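How to wash karting suit without losing the fire or abrasion protection?

Asked by Amnuay Suwannarat
3 January 2026
Tags: karting, equipment, rental and club racing

Hello all. I started club karting in August, after two years of only rental karts. I bought a used suit from another driver in the Skokard series. It is a two-layer suit, not the one-layer type, and it has the homologation mark sewn on the back of the collar. The suit is good but it smells of fuel and chain oil, and on the left elbow there is black rubber from the tires.

My next race is at Prunden in three weeks and before it there is an equipment check. I read on one page that karting suits must never go in a machine. On another page they say machine is fine, but cold. The label inside is so faded that I can read only the size.

My questions are these. Is it allowed to machine wash, and at which temperature? Does washing remove the protection, like it is with some car racing suits? And will the scrutineer refuse a suit because the mark is faded a little? I don't want to travel 200 miles and then watch the race from the fence.

We have a front loader at home, with no special sports program on it.

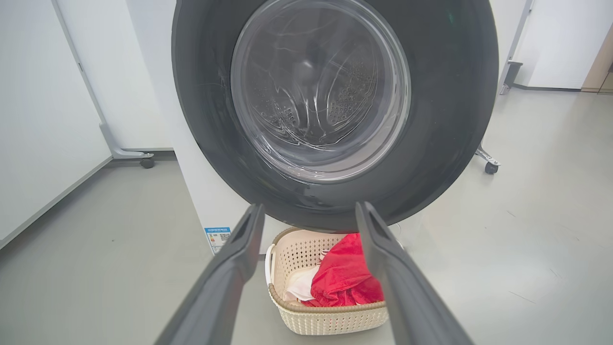 Trujillo
Cold wash, 30 max, no softener, hang it up. Done this for years with mine and never had a problem at the check. Don't overthink it, put your energy in learning the first corner at Prunden because everybody brakes too early there.

Buseck_kart
I want to give a longer reply, because there are two different things mixed in the pages you have read.

A karting suit is made first against abrasion. When you fall out of the kart and slide on the asphalt, the outer layer must hold. It is normally not a fire suit. The suits for car racing are another product with another standard, and people copy the advice from one to the other. So for your suit the worry about washing out a fire treatment is mostly not the right worry. But please check the mark on the collar to be sure which suit you really have. Used suits are sometimes sold under the wrong name, and the seller does not always know it himself.

What can damage a karting suit is heat, softener, bleach and strong rubbing. I do it this way:

Close the front zipper completely and also the velcro at the neck and the belt. Open velcro catches the stretch panels and pulls out threads. I ruined the knee area of my first suit with this.

Turn the suit inside out. If there are patches from sponsors, this also protects them.

For the fuel and chain oil, first hang the suit outside in fresh air for one day or longer. Clothes with fresh fuel on them should not go in a washing machine at all, and never in a dryer. If you can still smell fuel strongly, wash by hand in a tub, outside or with the window open, and change the water. For oil marks I use a little dish soap and a soft brush and leave it 20 minutes.

Then delicate program at 30 degrees Celsius, which on American machines is the cold or the cool setting. Small amount of liquid detergent, slow spin. Wash the suit alone. Mine is heavy when it takes water, and with other clothes together it does not rinse well.

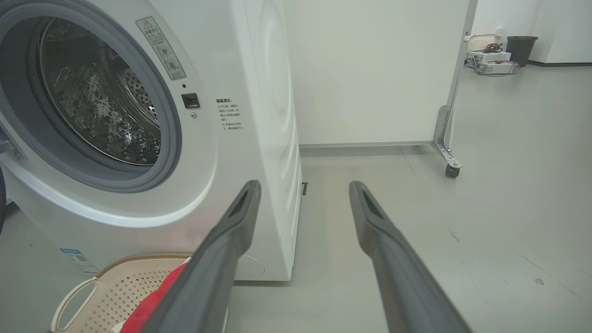

After the program is finished I run one more rinse, because detergent that stays in the thick panels makes the skin itch when you sweat, especially on the neck. Then dry it on a wide hanger in the shade. In winter it can take up to 3 days in a cool room, so don't wash it on the evening before the race. No radiator and no iron.

The rubber on the elbow will not go away completely. Leave it. The scrutineer looks for holes, open seams, a broken zipper and burned places. If you scrub until the outer fabric becomes thin and hairy, this is much worse for you than a black mark.

About the faded mark. In the club races where I have been, the number had to be readable, and the color was not important. But every organizer has their own rules. Send a photo of the collar to the race office at Prunden now, and take the written reply with you. Ask also if they accept suits with an expired homologation date, because some clubs do accept it and some not.

Amnuay Suwannarat
Thank you both. I looked at the collar with a lamp and the number can be read except the last digit, which is half gone. I have written to the race office today. The suit is hanging on the balcony now, and I will try the dish soap on the sleeve first before I do the rest.

Trujillo
If they say no, ask in the Skokard group. Somebody there usually has a spare suit in medium or large.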